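About Plernlow

Plernlow tests and services fire doors in apartment buildings, clinics and small warehouses. The company was formed from two older trades: Kukley, a door hardware shop, and Tsoukalas, a firm that fitted closers and hinges. The shared workshop is at 1635 Skitano Road.

Our work is limited to the door set: leaf, frame, seals, hinges, closer, latch and any glazing. Alarm panels and sprinkler lines are outside our scope and are referred to other contractors.

A standard visit covers up to 40 doors. Each door is opened fully and released, then opened 15 degrees and released again. It must close and latch both times without help. Gaps are measured at the head and at both sides. Seals are checked for paint, cuts and missing lengths. Faults are graded from 1 to 4, where 4 means the door cannot be relied on and the building manager is told the same day.

Reports list every door by floor and number. Minor adjustments to closers and strike plates are made during the visit and recorded. Replacement parts are quoted separately, and the customer may buy them elsewhere.

The grading scale in current use took effect on 12/6/18. Reports issued under the previous scale remain valid until the next scheduled visit.
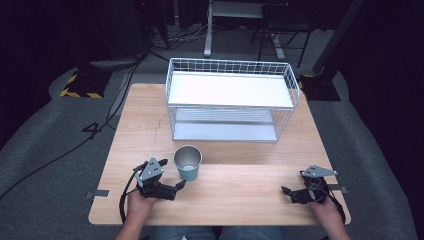

Can a fire door be held open with a wedge during business hours?

A wedge keeps the door from closing in a fire and should be removed. Where a door has to stand open, fit a hold-open device that releases when the alarm sounds.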